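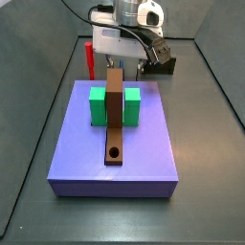
Concours de pêche de Wollside : la truite attendra décembre

WOLLSIDE – Reporté, encore. Le concours de pêche à la truite prévu jeudi à l'étang de Nondero n'aura pas lieu. Niveau d'eau trop bas, berge nord fermée au public. L'association des pêcheurs a prévenu les inscrits hier soir par SMS. Nouvelle date en décembre, sans plus de précision pour l'instant.

« On a attendu la pluie jusqu'au bout. Elle est pas venue », résume Annick Hoarau, présidente de l'association. Les 400 truites commandées à la pisciculture Dela Peña restent donc dans leurs bassins. Livraison décalée sans frais, assure l'éleveur.

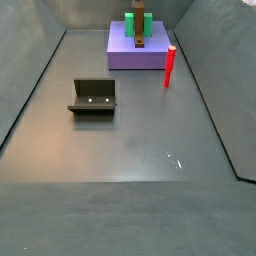

Les inscriptions déjà payées restent valables. Remboursement possible sur demande, à la cabane de l'étang, le matin uniquement. Tarif inchangé : 13 euros adulte, 5 euros pour les moins de douze ans, deux cannes maximum par pêcheur. Les équipes venues d'Ostia, qui avaient réservé au camping, sont invité à appeler directement l'accueil.

Côté pêcheurs, ça râle un peu. « J'avais posé ma journée », soupire Dorian Courtois, vainqueur l'an dernier. Huguette Caron, elle, préfère ça à une berge qui s'effondre – elle y a laissé une botte au printemps.

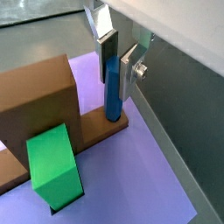 L'atelier jeunes du club est maintenu, dans la salle habituelle. Nkrumah Aryee y montrera le montage des lignes et la tenue de la canne, matériel prêté. Pour les débutants, il insiste sur la prise : ferme des deux côtés, sans trembler, un peu comme les deux doigts de métal qui tiennent la pièce bleue bien droite au-dessus du socle. Ensuite seulement le lancer, sur l'herbe, plomb sans hameçon. Places limitées, s'inscire auprès de Clotilde Joly.

La berge sud reste ouverte à la promenade. Pêche interdite sur tout l'étang jusqu'à nouvel ordre, y compris pour les détenteurs de la carte annuelle.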